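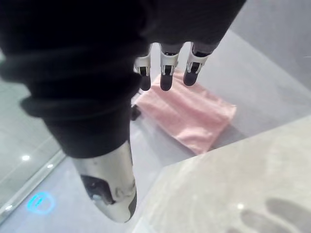

I've had the Skiltau hand care kit on the bench since early May, and I've put off writing it up mostly from affection. It's hard to be fair about a thing that has saved you several evenings. But I've been asked for a proper review, so pour yourself a coffee (mine's a double-double, don't judge) and I'll try to be useful to anyone else looking after a cloth-handling robot and wondering whether to spend the $210.

The kit arrives in a flat cardboard box with a foam tray, and inside you get a replacement arm sleeve, a set of fingertips, a bottle of joint cleaner, two soft brushes, a driver with the right bits, a cable clip strip and a 32-page booklet. I'd been buying most of this separately, and the sleeves in particular were a nuisance – either too tight at the elbow or so baggy that the hem went wandering. The Skiltau one is generous as well, I'll say that straight off, and if you don't smooth it back before a run it bunches up over the forearm and hangs lower than you'd like. More on that in a minute.

Our cell handles soft goods. Towels mainly, then fleece, then whatever somebody has brought in from home that needs a wash anyway. Soft goods are lovely to work with and terrible to clean up after. Lint gets into a knuckle joint the way sand gets into a car after one trip to the lake, and once it's packed in there a finger starts closing a hair late. You don't see it on a stiff object. You see it on a towel corner, where a late finger means a missed pick, and then you spend half a morning blaming the software.

So the part of the kit I've used hardest is the pair of brushes. The narrow one reaches right into the small slots around a knuckle bracket, and the wide one does the backs of the fingers. I power the arm down, lock it out, brush from the base of each finger toward the tip, and only then use a drop of cleaner on a cloth. The booklet wants cleaner first. I tried it their way for a week and got a grey paste I had to pick out with a toothpick, so please, brush first!

Sleeve fitting takes a bit of patience. You start at the wrist, keep the seam to the outside, and work the fabric up a few centimetres at a time, and you'll want to bend the elbow joint by hand through its whole travel before you close the cuff. I skipped that step the first time and had to undo the lot. After fitting, I run the arm slowly down to floor height over a folded towel and watch the folds of the sleeve all the way. If a fold drops near the fingers, the sleeve comes back off and goes on again. There's a drawstring at the upper end that helps, though the toggle on mine was stiff enough that I swapped it for one off an old rain jacket.

Then there are the fingertips, and for these I was most curious. Any tip will hold a box. Fleece asks more of it, with all that pile to get down through before there's any cloth to pinch, and a worn edge or a burr you can barely feel with your thumb will pull a loop as it lets go. My check is simple: I bring the tip down slowly just below a ribbed band, where the pile is thick, let it press in, and then back it out while I watch the fibres beside it. If anything comes along for the ride, that tip gets dressed or binned.

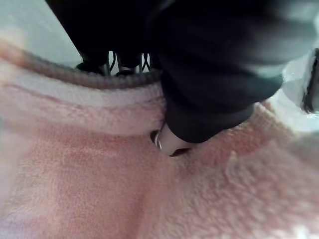
Ovidiu Chiriac thinks I'm throwing tips away too early. He ran a set past 300 hours on the same sort of fabric, he wrote to me, by polishing the edge with fine cloth every Friday and giving each tip a half turn at the midpoint, and he reckons the kit ought to include the polishing cloth and leave out the second brush. He may well be right about the cloth. I won't hear a word against the second brush.

I've since tried his half turn and it does seem to spread the wear, at least on the finger that does most of the pressing. I'd keep a note of which way each one faces, though. A dab of paint marker on the shank is plenty.

The cable clips are the weak spot. There's a lot of fine wiring near the business end of a hand, and a good clip should hold a loop of it out of harm's way without squeezing. These ones squeeze. The adhesive backing also gave up on me twice, and I've gone back to the Gultar clips I had in the drawer, which are ugly and cost next to nothing and have never let go of anything. I told Skiltau so and got a very kind reply and a second strip of the same clips.

A few smaller things. The driver is a pleasure, with a proper collar so you can steady it with one finger. The fingertip screws are tiny, so work over a tray, and snug them up evenly; I go round twice. The booklet is clearly written, apart from the page on cleaning order I've already grumbled about, and the diagrams are big enough to read without fetching my glasses. Refill tips come in packs of 6 and took nine days to reach me, a bit long if you've let yourself run out, as I had.

Would I buy it again? Yes, and I've already ordered another sleeve so one can be in the wash while the other's on the arm. If you only handle hard parts, save your money and get a decent brush. If you're folding anything with a nap to it, the sleeve and tips alone are worth the price, and you can give the clips to somebody you don't like very much.

Four stars from me. I'd happily make it four and a half if they sort out that toggle.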